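The Long Way to a Working Laundry

When Syfiqah's classmates talk about their senior projects, they tend to talk about launch dates. Syafiqah Siregar talks about the second year. She is a design student at Relberg College, and for most of her time there she has worked on one problem: how a residential shelter can keep its shared laundry room running after the students who helped set it up have graduated.

She came to the question through disappointment. As a freshman she joined a weekend project that painted a reading room at a family center in Rotwood. The team took their pictures and went back to campus. When she stopped by the next fall, the room was being used to store folding chairs.

"The paint was fine," Siregar says. "We had never asked who was going to open the door in the morning."

That winter she found her way to Keker, a student design group that pairs undergraduates with local organizations for 2 years at a time. Members come from engineering, nursing, economics and studio art. They don't choose a project until they have spent a full semester visiting the partner, and they are not allowed to propose anything during that semester. Some students quit over the rule. Siregar says it was the reason she stayed.
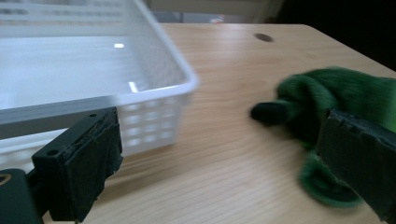 A white plastic storage basket with perforated sides.

Her team was matched with Varma House, a shelter for families on the north side of Rotwood. The director, Marlina Khoo, had hosted student groups before and was polite but guarded at the first meeting. She gave them a desk near the kitchen and told them to come when they could.

What they noticed was the arguing. The shelter has 22 family rooms and one laundry room, and the sign-up sheet on the door caused more trouble than the machines did. Parents who worked nights could never get a morning slot. Others signed up for several slots in case a child got sick. Clean clothes were moved by whoever came next, and things went missing.

Selorm Tsikata, an economics major on the team, wanted to build a booking app. He had sketched most of the screens before the semester was over, in spite of the rule. Khoo asked him what would happen when a resident's phone was shut off for nonpayment, a thing she saw every month. He put the sketches away.

"I was annoyed for a week," Tsikata says. "Then I sat with the night-shift parents and asked them to explain the sheet to me. They had already worked out trades with each other. It just wasn't written down anywhere."

The system in place now is a board with hooks and numbered tags, one tag to a room. A family hangs its tag on a time. Trades are made by swapping tags, and any tag left on a hook past its hour goes back to the front desk. Each room has its own basket, so that a finished load has a place to go. The materials came from a hardware store and can be replaced there.
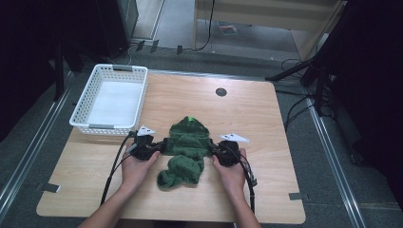 A dark green towel on a wood-grain table.

The board took an afternoon to put up. The rest of the time went to the parts that don't show. Ratih Sinaga, a nursing student, rewrote the instructions until they fit on a single sheet, then had them translated and checked by residents. Others worked out which staff member would own the board, what she would stop doing to make time for it, and how a new hire would learn the job.

Juwita Liem, the Keker faculty adviser, reads that last section of every project plan first. She has sent plans back for having a good object and no owner. Liem worked in hospital supply before she came to teaching, and she still has the habit of asking who restocks.

"Students want to be helpful, and they want it to be seen," Liem says. "I understand that. But the partner has to live with whatever we leave in the hallway."

Not everything held up. A soap-sharing shelf was dropped after 2 months when the large bottles kept leaking. A feedback box by the door collected candy wrappers. The first set of tags was too small for anyone with gloves or arthritis, and the team cut a bigger set in February.

Khoo has since asked the group to look at the mail room. Siregar will not be there for most of that work. She graduates in the spring and has been handing her notes to two sophomores, who go with her to Varma House in the late afternoon, when the children are back from school and the laundry room is at its busiest.

She has told them to bring homework and sit down for a while before they ask anyone a question. The desk near the kitchen is still theirs to use.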